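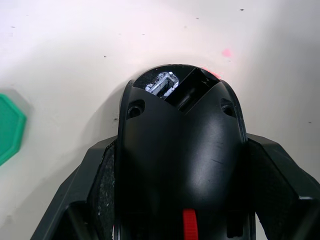 A mouse shell held between the two fingers, seen from the wrist camera.

August was given over to the collection of grasping examples at Handthorpe, and I set out the method here while it is still fresh. The work forms part of Brekura, a project concerned with teaching an arm to handle worn and partly dismantled household electronics. My own share of it is the recording and the labelling. Dymphna Gilmartin is responsible for the training runs, and her requirements determined most of what follows.

The target agreed in the spring was 500 accepted examples. An example consists of one approach, one grasp, one lift and one release, performed by an operator through the hand controller and recorded from the wrist. We have reached almost that number. A further 19 were set aside for review and are not included in the total.

Computer mice were chosen for the first set on account of their shape. The flanks curve, the top offers nothing flat to hold, and the shell is often scuffed to a shine in one place and dull in another. Bright highlights on black plastic had caused difficulty in the earlier Tunder recordings, where the outline of the object was frequently lost. Dymphna therefore asked that such highlights be kept in the new set, and that the lamps should remain where they were.

Operators are instructed to take the shell from both sides, with the textured pads against the flanks and the wheel on the centreline between them. A grasp on one pad only is recorded as a failure and retained under that label. Failures are of considerable value to the training, and I would ask anyone joining the work to resist the temptation to delete them.

Each session lasts two hours, with a change of operator at the midpoint. Zoia Didenko proposed the change after comparing the early and late portions of her own recordings. Her approaches became noticeably more uniform as the session went on, and a uniform set teaches the system very little about correction. Shells are now turned by hand to a new heading before every attempt.

Labelling remains the slower part. I enter the heading, the contact points and the outcome, and Zoia checks one entry in eight against the recording. Where we disagree, the entry goes to Dymphna, whose decision is final.

The next set will be gathered at Guerra, using remote controls and small chargers. The label sheet will need a new column for cables before then, and I have yet to settle its wording.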